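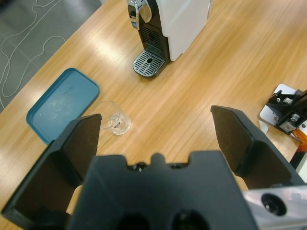 1/8
Third week with the Praslow two-arm kit and I am still grinning when I walk in each morning. A few people asked for a proper rundown, so I'm doing it as a thread. Task for now: a drinking glass, a capsule coffee machine, a blue tray. Get the glass from the machine to the tray and back again.

2/8
Setup first, as everyone asks. Each arm base sits on its own plate at the near edge of the table, with one more mount in the middle. Ileana Iordache and I had it all bolted down before lunch. The manual is 170 pages and I read maybe a third of it, mostly the wiring part (read the wiring part!!).

3/8
The fingers are what sold me. Long, pointed, black, and they open much wider than my last gripper did. A glass used to be my nightmare object. You can get both fingers around one without having to line up the wrist perfectly first 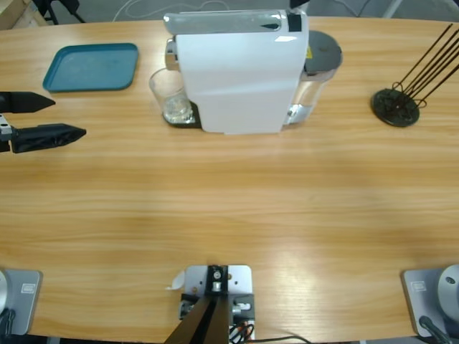

and the arm stays nice and steady on slow moves too, so I've stopped holding my breath every time it gets near the drip tray. Fast moves I still don't love. There's a small wobble at full reach and I've turned the speed down for anything made of glass.

4/8
Felto is the software that comes with it. You guide the arms through the job, it records, you train on the recordings. I did 50 runs by hand over two evenings and had something that worked most of the time. My old setup took me a month to get that far. The playback screen is great – you can scrub through all the camera views together and throw out a bad run in one click. 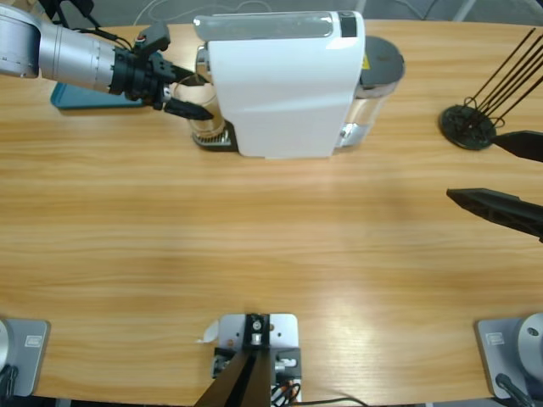 Ileana Oprea

5/8
Price, for the three of you in my DMs: 3000 euros for the kit, and the wrist cameras were another 738 for the pair. Get the cameras. I tried a day with only the view from above and the approach to the cup was a guess half the time.

6/8
Things I'd change: the cables. There are a lot of them, the labels are tiny, and mine are a nest by the center mount. Also the Felto updater wants a restart for every single thing. I wrote to support in March and Adel El Idrissi answered the same afternoon with a fix for my calibration drift, so full marks there.

7/8
Left arm is doing nearly all the glass work so far. What I like about the wrist view is that you find out early when your approach is off

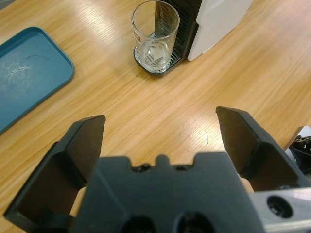
and you can nudge the start pose a little to the left and go again, no need to redo the whole set. I did that a lot in the first week and hardly at all now.

8/8
Next up is getting the right arm to do something useful. Sorin Neagu wants it to handle the capsules, which I think is ambitious, but we'll try! If you own this kit and have a good way to tidy the cables, please send photos.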